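Coketti Opens Service Center in Dukville

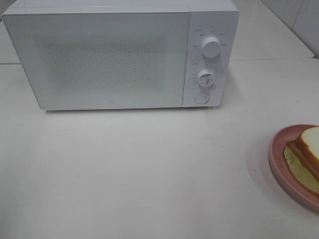 Photo: Coketti

DUKVILLE, 8 Dec 2008 – Coketti has opened a repair center for small kitchen appliances at 1420 Miranda Street. The shop takes in microwave ovens, toasters and mixers of any make. It has 13 employees and replaces the Brinerham counter, which closed in June.

"Most repairs will be done within a week," said service manager Josué Guimarães.

Drop-off is free. Customers pay $70 for a standard repair, plus parts.

Contact: Adalberto Sampaio, Coketti press office, ext. 1377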